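## 4. Sorting small stationery

1. Set the Gralus to **Tidy** and keep sleeves out of reach.
2. Spread pens and caps on a flat worktop.
3. Press Start, then resist helping.
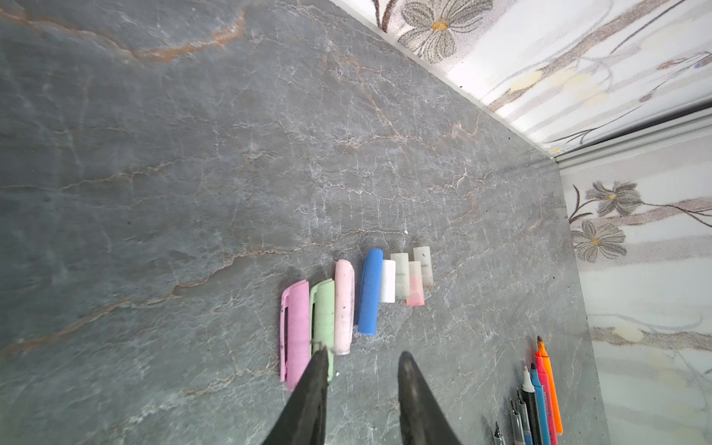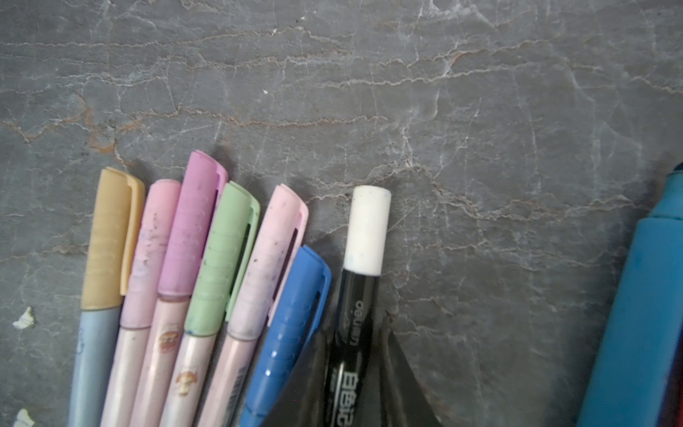 The Gralus wrist camera judges items by outline first and colour second, so give it some contrast. Pastel caps on grey marble suit it nicely - it has views on beige. Leave gaps between pens if you want them lifted singly.

**Caution:** Take scissors away before step 3. The gripper is brave, and the warranty isn't.

**Note:** Error 305 means a cap was dropped. Error 300 means it would rather not say.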